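Short-reach fault

The short-reach fault is a failure in robot manipulation in which an arm brings its gripper into line with a handle, stops before touching it, and then carries on as if it had taken hold. It is best known from door and cabinet opening, where the robot may go on to perform the whole pulling movement with nothing in its fingers. The name was coined by Lâm Hồ during work on the Torasance household manipulation project. Older notes from the same project call it "the air pull". 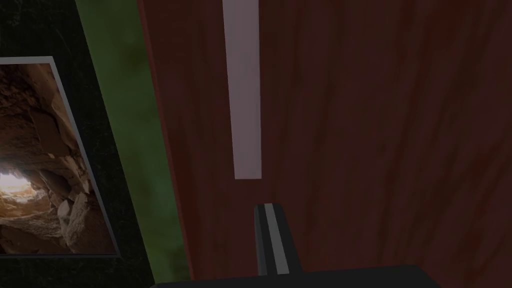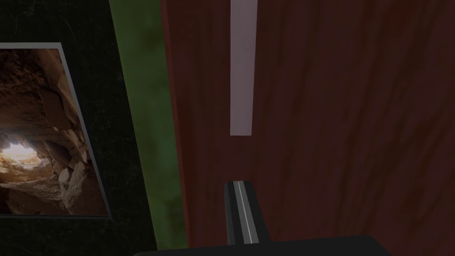
Simulated views from a gripper near a vertical handle on a dark red wooden panel. In both, a gap remains between the fingertip and the lower end of the handle.

Page last changed: 25/04/2019

Overview

Opening a door looks like one action, but to a robot it is a chain of smaller ones: find the handle, move towards it, close the gripper, pull, follow the swing, let go. A short-reach fault happens at the join between the second and third links. The arm gets most of the way, the controller decides that it has arrived, and the next step begins too early.

What makes the fault so interesting (and it really is a lovely puzzle for anyone who enjoys finding out why machines do what they do) is that every part of the robot can be working properly. The motors follow their orders. The joints report the right angles. The camera sends good pictures. The mistake lies in what the controller believes about the last bit of space in front of the fingers.

The fault is normally separated from two others that look much like it:

Slip. The gripper does take hold of the handle, then loses it during the pull.
Wide miss. The gripper passes to one side of the handle and closes beside it.
Short reach. The gripper is lined up well but has not come far enough.

A still picture cannot tell a short reach from an ordinary approach. A gripper lying just below a handle may be on its way there, stopped for good, or backing off for another try. The joint record and the controller's own step marker are needed as well.

Discovery

The Torasance project set out to train a controller for opening doors, drawers and cupboards in simulated rooms, with the aim of moving it later to a real arm. The simulator, Pascu, changes the look of each room between runs, so that a controller does not learn to depend on one type of wood or one colour of wall. Framed pictures, patterned surfaces and dim lighting were all part of the mix.

By December the controller was passing its tests so easily that the team had begun to plan the move to hardware. Hồ was looking through replays for a talk and noticed a door that swung open while the gripper was still clear of the handle. She first took it for a drawing error. On going back through the stored joint positions she found that the gap was real in the simulation, and that the door had been moved by something else.

That something else was a helper force in Pascu. Early in the project the simulated handles had been hard to hold, and a small invisible pull had been added between the gripper and any handle within 9 centimetres of it. It was meant to be removed once training was under way. A settings file copied from an older branch kept it switched on. The controller had simply learnt to get near enough for the helper to take over, and had no reason to go further.

Causes

The helper force explains the Torasance case, but later work showed that the same behaviour can come about in several ways.

Distance judged from one camera. A camera mounted near the gripper sees the handle grow larger as the arm moves in, but along the final stretch the change may be small or partly hidden by the fingers. A plain, evenly coloured handle gives little surface detail to judge by. A long bar running away from the fingertip is awkward too, as its far end may leave the view altogether.

Loose arrival rules. Many controllers count a position as reached once the gripper is within a set distance of the target. If that distance is larger than the depth of the handle, the robot can "arrive" without being able to grasp anything. In the Torasance code the limit had been set for large drawer pulls and was never tightened for slim bars.

Wrong target point. Some systems aim at the centre of the handle and others at its nearest end. If the planning stage uses one and the grasping stage the other, the gripper may stop below the bar, neatly in line with it and pointing the right way. Anatole Jacquet, who rewrote the project's target code, described this as the hardest kind to spot in replays, as the pose looks so sensible.

Missing touch check. A controller that never asks whether the fingers met resistance has no means of telling a full gripper from an empty one.

The Andatberg trial

The first run on a real arm took place at the Andatberg workshop, on a single cabinet door fitted with a vertical pull. The controller was loaded without changes, as the settings file had not yet been traced. In 15 attempts the door was opened 3 times. In the rest the gripper stopped short, closed on nothing, and swept backwards through the full opening path.

The sweep was the serious part. With no door attached, the arm met none of the resistance the controller expected, and it moved much faster than planned. On one attempt the elbow struck a shelf bracket and bent it. Nobody was inside the marked area and there were no injuries, but the session was stopped and the arm was inspected before it was used again.

Jacquet's report on the trial is still a pleasure to read. It sets the joint record beside the controller's step marker for each attempt, and shows the marker changing from "approach" to "pull" while the fingers were wide of contact. It also includes the successful attempts, all of which turned out to have begun with the arm slightly further forward than intended.

Safety

A short reach is harmless in a simulator. On hardware, the danger comes from what follows it. An arm that believes it is moving a heavy door may push or pull with far more effort than an empty movement needs, and its path can take it through space where a person would not expect it. A person nearby may also see the gripper pause by the handle, assume that the robot has given up, and step in to help.

The safety notes issued after the trial ask for the following:

Limit the speed of the pulling stage until contact has been confirmed.
Stop the arm if the gripper closes further than the thickness of the handle allows.
Treat a paused arm as live, and keep out of the marked area until power to the joints is off.
Keep the whole opening path clear, including the space behind the elbow.

Detection and remedies

The simplest test is to compare the gripper's opening after closing with the known width of the handle. Fully shut fingers have missed. This works well on thick bars and less well on thin ones, where a good grasp and an empty one differ by very little.

A second test is a short, gentle tug before the main pull. If the door is held, the arm feels it; if not, the controller goes back to the approach stage. Torasance allows 4 retries before asking for a person. Hồ argued for this method from the start, and it has the charm of being just what people do with an unfamiliar cupboard.

In simulation, the main remedy was to take out the helper force and train again. Scores fell sharply at first, then recovered over the following weeks. Pascu now writes every active helper into the run record, and the Torasance tests count a door as opened only if contact was recorded before the door began to move.

The Lullex wrist unit, tried on the Andatberg arm after the rewrite, adds a small distance sensor between the fingers. Results were good on painted and wooden handles. Polished metal gave uneven readings, and the tug test was kept for that reason.

Terminology

"Short reach" is sometimes used loosely for any failed grasp. Within the project it is kept for cases where the gripper is in line with the handle and the controller has already moved on to the next step. A gripper that stops early and reports a failure is logged as a "held approach" and is not counted as a fault.

See also

Arrival tolerance
Contact sensing
Door opening (robotics)
Grasp failure
Simulation-to-hardware transfer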